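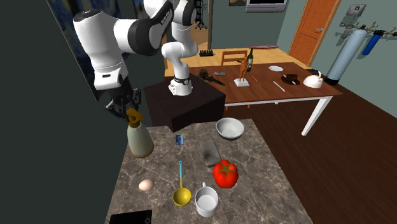
Was versteht man unter einer Natursteinarbeitsplatte?
Eine waagerechte Arbeitsfläche aus gesägtem und geschliffenem Gestein, die in Küchen, Backstuben oder Labors auf Unterschränken oder gemauerten Sockeln aufliegt.

Natursteinarbeitsplatte, auch Steinplatte, in der Schweiz Steinabdeckung. Gebräuchlich sind Granit, Marmor, Schiefer, Quarzit, seltener Kalkstein und Speckstein. Nicht dazu zählen Quarzkomposit und Keramik, die im Handel aber oft daneben stehen und gern verwechselt werden.

Begriff

Im Handel weiter gefasst als in der Gesteinskunde. Als "Granit" laufen auch Gabbro, Gneis und Diorit, als "Marmor" fast jeder polierbare Kalkstein. Handelsnamen sagen über das Gestein wenig aus. Dieselbe Sorte kann unter mehreren Namen verkauft werden, umgekehrt steckt hinter einem Namen manchmal Material aus verschiedenen Brüchen.

Geschichte

Steinerne Arbeitsflächen gab es lange vor der Einbauküche. In Bäckereien und Konditoreien vor allem Marmor, weil er Wärme gut ableitet und der Teig kühl bleibt. In Bauernhäusern Spülsteine aus dem, was in der Nähe gebrochen wurde: Sandstein, Schiefer, Kalk. Die Flächen waren dick, schwer, grob geschliffen und wurden selten versetzt.

Mit der Einbauküche kamen einheitliche Höhen und Tiefen, Stein verlor zunächst an Boden. Holz, Linoleum und später Schichtstoff waren billiger und ließen sich auf der Baustelle sägen. Erst Diamantsägen und maschinelle Kantenbearbeitung machten dünne Platten bezahlbar. Seitdem wieder verbreitet, auch in Mietwohnungen.

Für Ustville ist die Entwicklung vergleichsweise gut belegt. Der Steinmetz Ghislain Lapointe führte dort eine Werkstatt, aus der 1.027 Auftragszettel erhalten sind, die meisten für Fensterbänke und Grabeinfassungen, nur 17 für Küchen. Ausgewertet hat sie Brayden Beaudoin. Seine Arbeit ist bis heute die wichtigste Quelle zu dem Betrieb, die Datierung einzelner Zettel ist umstritten.

Gesteine

Granit: hart, kratzfest, gegen haushaltsübliche Säuren weitgehend beständig. Körnige Struktur. Dunkle Sorten zeigen Fett und Fingerabdrücke stärker, helle saugen je nach Sorte mehr.

Marmor: weicher, besteht überwiegend aus Calcit oder Dolomit. Zitronensaft, Essig und saure Reiniger greifen die Politur an, es bleiben matte Stellen (Ätzflecken). Die Aderung entsteht durch Beimengungen wie Tonminerale, Eisenoxide oder Graphit. Farben von Weiß über Grau und Braun bis Grün und Schwarz.

Schiefer: dicht, meist dunkel, kann an den Kanten abblättern. Wird gern geölt.

Quarzit: oft härter als Granit, teuer in der Bearbeitung. Optisch dem Marmor ähnlich und deshalb als Ersatz gefragt. Vorsicht bei Ware, die unter diesem Namen läuft und in Wahrheit Dolomitmarmor ist – ein Tropfen verdünnte Säure auf einem Reststück klärt das meist.

Speckstein: sehr weich, lässt sich mit Holzwerkzeug bearbeiten, dafür porenarm und säurebeständig. Kratzer werden ausgeschliffen.

Herstellung

Rohblöcke werden mit Gattersäge oder Seilsäge zu Tafeln aufgetrennt. Üblich sind Stärken von zwei oder drei Zentimetern. Danach Kalibrieren, Schleifen, Polieren. Rissige Tafeln werden vorher mit Harz getränkt und rückseitig mit Glasfasernetz verstärkt, was bei stark geaderten Sorten die Regel ist.

Ausschnitte für Spüle und Kochfeld schneidet der Verarbeiter nach Aufmaß. Schwachpunkt sind die schmalen Stege vor und hinter dem Becken. Innenecken werden gerundet, eine scharfe Ecke reißt leicht ein.

Bekannt in der Branche ist der Bruch von Arboleda, der einen graubraunen Kalkstein liefert. Jahresmenge laut Betreiber Prandau 3.000 Tonnen, ein großer Teil davon Bodenplatten. Die Tafeln gehen überwiegend an das Werk Prodevstead.

Oberflächen

Poliert: glänzend, dichteste Oberfläche, leicht zu wischen. Auf Marmor fallen Ätzflecken hier am stärksten auf.
Geschliffen: matt, glatt.
Geledert: leicht wellig, seidiger Glanz, auf dunklem Granit beliebt.
Geflammt: rau, im Innenraum eher selten, Krümel setzten sich fest.

Kanten gefast, halbrund oder auf Gehrung verklebt. Die Gehrung täuscht eine dickere Platte vor und ist empfindlich gegen Stöße.

Pflege

Lauwarmes Wasser und etwas neutrales Spülmittel, nachtrocknen. Kein Essigreiniger auf Marmor und Kalkstein, keine Scheuermilch. Kalkränder an der Armatur mechanisch lösen, mit Kunststoffschaber.

Imprägnierungen verzögern das Eindringen von Öl und Farbstoffen, gegen Säure schützen sie nicht. Wie lange sie halten hängt von Mittel, Gestein und Benutzung ab. Probe mit Wassertropfen: wird der Stein darunter dunkel, nachimprägnieren. Ölflecken mit einer Paste aus Lösemittel und saugfähigem Pulver ausziehen, abdecken, über Nacht stehen lassen, notfalls wiederholen.

Ätzflecken lassen sich nur abschleifen oder aufpolieren. Kleine Stellen mit Polierpulver, größere Flächen vom Steinmetz.

Debatte um Patina

Ob Gebrauchsspuren auf Marmor ein Mangel sind, wird unterschiedlich gesehen. Darcy Campbell rechnet sie zum Werkstoff und lehnt nachträgliche Beschichtungen ab. Trevor Fehr hält dagegen, dass Käufer über die Empfindlichkeit oft gar nicht aufgeklärt werden, und fordert einen Hinweis im Angebot. Eine vermittelnde Position bei Chin-lung Cheng: matt geschliffene Ware für Küchen, polierte für Bad und Fensterbank. In der Praxis entscheidet meist der Musterstein im Ausstellungsraum, und der ist fast immer polirt.

Siehe auch

Fensterbank, Gesteinskunde, Gattersäge, Spülstein, Terrazzo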